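Chapter 4: Towns You Can Walk Across

I planned my first trip to Ditholm around its big sights, and I got it all wrong. I saw the harbor fort and the cliff railway, then sat in my hotel wondering what to do with the other 2 days. So let's start this chapter with the small stuff — markets, side streets, the ferry dock at breakfast.

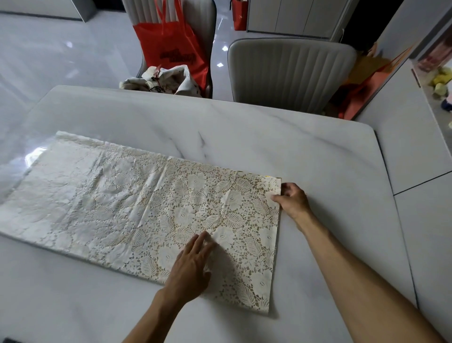
Figure 4.1 Smoothing out a piece of floral lace on a marble-patterned table.

Take Plornimetti, a hill town with 200 steps between the bus stop and the main square. Most guidebooks give it five lines! I went in November, when the day-trippers had gone, and ended up staying until the last bus. 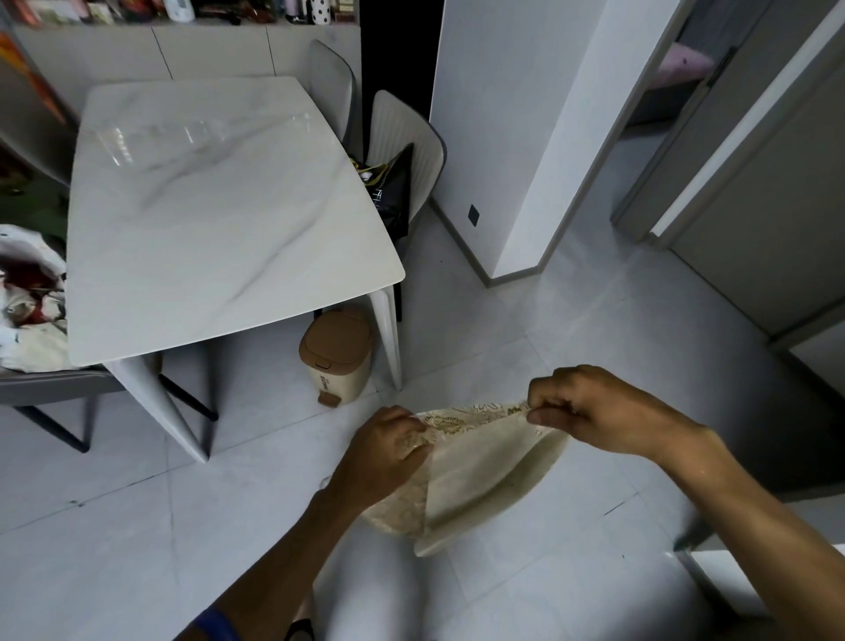 What I want you to think about as you read is how a visitor decides that a place is "worth it." Is it the view, the food, the price of the bus ticket? We'll come back to Plornimetti in Section 4.2, where you'll plan a weekend there on a student budget (bring a map, and good shoes if you ever do it for real).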